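Filed under: List archive > Work, travel and home

Date: 2024-07-30
Subject: Re: Giving up the Brondville apartment

I read Nayeli's message twice before answering. I have been doing the same kind of split week for longer than I meant to, and I have some practical things to add. Her note is quoted first for anyone who missed it.

> On Sunday Nayeli Gallegos wrote:
>
> I have decided to give up the small apartment in Brondville when
> the lease ends in October. The office will let me work from home
> four days out of five, and I can't see paying rent on a place I
> would sleep in one night a week. My question is what people do
> about that one night. It is 100 miles each way and the road over
> Nemau Pass is down to one lane again. I don't want to drive it
> twice in a day if I can help it.
>
> I would also like to know how long it took the rest of you to get
> used to being home.

For the one night, I rent a room from a couple in Bilico, which is 25 minutes short of Brondville on the near side of the river. I pay them $300 a month whether I use it or not. In winter I sometimes stay two nights if the pass looks bad, and they don't charge extra. I keep a set of sheets there, a pair of shoes and a phone charger. The motel by the highway would come out a little cheaper if I never missed a week, but I got tired of checking in and out.

If you go this way, ask early about parking. Their street is permit only on the east side, and I got two tickets before I understood the signs.

I leave home after lunch on Wednesday, work all day Thursday in the office and drive back Thursday evening once the traffic thins out. The long way through Chowdary adds 40 minutes. I take it when the flaggers are working, as it at least keeps moving. There is one gas station, and it closes at eight. I used to bring dinner from home and have stopped. I eat in town before I start back, and keep something in the car for the wait at the pass.
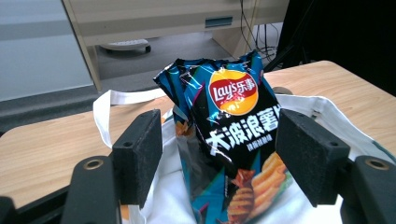
Nayeli wrote back to me on the side that the room sounds fine but the Wednesday departure does not, as her Wednesdays are full until five. In that case I would look at leaving very early Thursday and staying over Thursday night. You would be driving home on Friday morning, when the road is quiet. The couple in Bilico have a second room that was empty the last time I asked. I can pass along their number.

On getting used to being home, it took me most of a year. My husband had his own way of doing the middle of the week, and I kept walking into it. He ate lunch standing up at eleven. He had the radio on in the kitchen all morning, and I was trying to make phone calls in the next room. We moved my desk to the back bedroom and that settled most of it. I also missed the apartment more than I thought I would. It was plain and the heat was poor, but it was quiet, and I had read a lot of books there.

Don't sell the furniture right away. I did, and then bought another desk and lamp for the house within a couple of months.

My car turned over 3162 miles between the start of spring and the end of June, only on this trip, so budget for tires too. If anyone has driven the pass this week, please post whether the signal is still up at the lower end or whether they have gone back to flaggers.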